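Kitchen robot trials paused after arm keeps squeezing when told to let go

By Tegwen Griffiths
Tuesday, July 26, 2022

Sostimby, the small company that has spent the past couple of years teaching a robot arm to tidy up a kitchen, has stopped all work with its arm after a fault left the fingers closing when they should have been opening. One person had a pinched thumb and, we are very glad to report, was back at her desk the same afternoon with a bandage and a cup of tea.

The trouble began during a table-clearing session at the company's workshop, where the arm was asked to pick up a bowl, carry it a short way and set it down. It did the first two parts nicely. When the command came to release, the fingers tightened, the bowl cracked along one side, and Rianne Dekker, who was standing by to take it, got her thumb in the wrong spot before she could reach the stop button (a colleague got there first, bless him).

"It was more of a fright than an injury," Dekker told us. "I've had worse from a car door. But you do look at the thing differently afterward."

Engineers went back through the logs and found that a software update, loaded the evening before, had swapped the open and close values for one of the grip settings. The update came from Phan, the supplier that writes the control software, and it had passed every check it was given. Those checks only covered a gripper with nothing in it, and the swapped setting comes into play once the fingers are holding something.

Senga Rankin, who runs the workshop, said her team has since been repeating the job in simulation, where a crushed bowl costs no more than a fresh start. They have made 1,719 attempts so far, and the fault came back in 165 of them, nearly all with round, smooth-sided dishes. She would like to reach 2,000 before anybody switches the real arm back on.
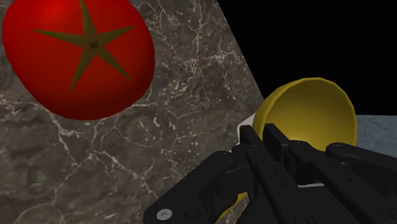 2 min read

The simulated kitchen has a marble countertop, a yellow bowl and a big red tomato, and Rankin says she has become rather fond of the tomato after staring at it for so long.

Phan has withdrawn the update and asked its other customers to go back to the earlier version. Sostimby has also moved its stop buttons closer to where people stand, and staff must now wait 30 seconds after any release command before reaching in. A public demonstration set for November is still on the calendar, though Rankin would not promise that the arm will be handing anything to anyone.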